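Stulto cell catch-up – minutes, 2022-06-11

I'm on notes again, so blame me for the spelling. We met at the Nosholm bench and started with the left arm, which has been dropping its wrist signal. I reseated the plug and re-ran the cable with a bit more slack, then we did 17 slow cycles and had no dropouts. Good news, finally!

Clamps next. They'd crept looser again, so we're checking them every 40 hours of running – I'll add it to the Khalaf log. The arm counter was at 583 hours when I wrote this up.

Gripper fingers: everyone agreed they need a proper wipe after food runs, crumbs get everywhere. Allow up to 15 minutes for it, please, and do both arms while you're there. 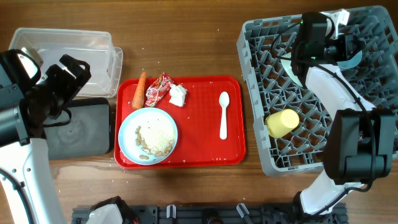
Tray-clearing layout, both arms over the table, dish rack on the right.

Uklow still owes us a quote for spare cables (I'm chasing). Right arm homing offset held over to July, as we ran out of time and I wanted my lunch.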